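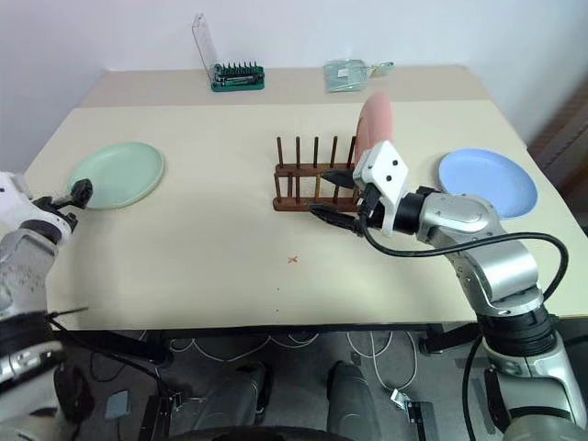 Fig. 1. Tabletop with wooden dish rack.

Session 4 - Retaliation claims after an internal complaint
Notes by Nii Ametepe, for the evening group. Updated September 4, 2024

Read with the Canpolat packet. If you missed session 3 get the timeline sheet first, none of this makes sense without it.

Where we are

Last time: discrimination claim itself. Who was treated worse, compared to who, and why. Tonight: what happens to the person after they complain. Separate claim. Separate evidence. Students keep merging the two in papers, please stop.

You can lose the discrimination claim and still win on retaliation. Happens a lot. The complaint has to be made in good faith and on a reasonable belief, it doesn't have to turn out right.

Three things to show

1. Protected activity. Formal grievance, yes. Email to a supervisor saying "I think I was left off the team because I'm a woman" - yes, usually. Being a witness for a coworker, yes. General grumbling about management with no link to a protected ground, usually no. Look at the words used.

2. Adverse action. Firing and demotion are easy. Harder ones: loss of clearance, moved to a desk job, left out of briefings, bad reference, name dropped from a commendation list. Test is whether it might well have put off a reasonable worker from complaining. Ordinary rudeness is not enough. Context matters - a shift change means one thing to a single guy of 25 and another to a parent with school pickup.

3. Causal link. Most cases are won or lost on this one. Did the person who made the decision know about the complaint? Start there. No knowledge, big problem, unless somebody who did know was feeding them.

The Canpolat file

Facts in short. Canpolat worked as a field liaison for Irier, a security contractor, at its Madville office. Same training as the men on her team, more field time than two of them. After an incident overseas the after-action report credited the male team leads. Her name was in the first draft and gone in the final. She filed an internal complaint. 11 days later she was taken off field rotation "pending review." Review never closed. Field bonus stopped.

Packet runs to 400 pages. You do not need all of it. Read:
- the complaint (short)
- both drafts of the report, side by side
- rotation memo, p. 1663
- HR email chain starting p. 2914 (page numbers are from the full record not the packet, sorry, I know)
- Casthorpe review, summary only

Protected activity - not really in dispute. She says "treated differently as a woman" in the second paragraph.

Adverse action - Irier says same grade, same base pay, so nothing happened. Weak argument. Field work was the route to promotion and the bonus was real money. But be careful, the credit issue in the report comes BEFORE the complaint. It cannot be retaliation. It goes to the discrimination claim. Half of last year's group got this wrong.

Causation - 11 days is close. Close timing helps, and early in a case it may be enough to keep things moving. By trial you want more. What else is in there? The rotation memo says the review was "already under discussion" but there's no earlier document that mentions it. Matvii Semeniuk, who signed the memo, was copied on the complaint. Also two male colleagues were under review the same year and both stayed on rotation. Use that.

The employer's answer

Employer gives a legitimate reason. Doesn't have to prove it at this stage, just has to state it and have something behind it. Then back to the worker to show the reason is pretext. Usual ways in:
- reason changed over time (first "review," then "staffing," in our file)
- own policy not followed
- others treated better for the same thing
- paperwork made afterwards and dated vaguely

On but-for cause: in private sector Title VII retaliation the complaint has to be a but-for cause of the action. Does not mean the only cause. There can be other reasons in the mix. The question is would it have happened anyway.

Secrecy and classified material

Comes up constantly in military and contractor cases. Employer says it can't explain the decision without exposing sensitive information. Sometimes true! Don't sneer at it in your memo. Ask what can be shown in redacted form, whether a summary would do, whether the judge can look privately. If the decision itself is a clearance decision courts are very reluctant to second guess it. The rotation memo is not a clearance decision so dont let Irier blur that.

Uniformed members are on a different track entirely, most can't use Title VII. Canpolat was a civilian employee. We get to service members in December.

Deadlines

Short. Shorter than people think. Each separate act starts its own clock. Going through the company grievance process does not normally stop the clock - tell clients this in the first meeting, in writing. Federal employees have an even tighter first step, look it up every time.

Remedies, quickly

Back pay, reinstatement, sometimes front pay if going back isn't workable. Compensatory damages, capped by size of employer. Correcting the record: people often care about this more than the check, and courts don't always have a neat way to order it. Settlement can. A corrected report, a letter, name restored to a list. Ask the client early what they want.

For next session

Two page memo, Canpolat's side, causation only. Cite the record by page. No background section, I know the facts.
Then one paragraph on the strongest point for Irier. Be fair to it.
Bring the Casthorpe summary, we will go thru the interview notes together.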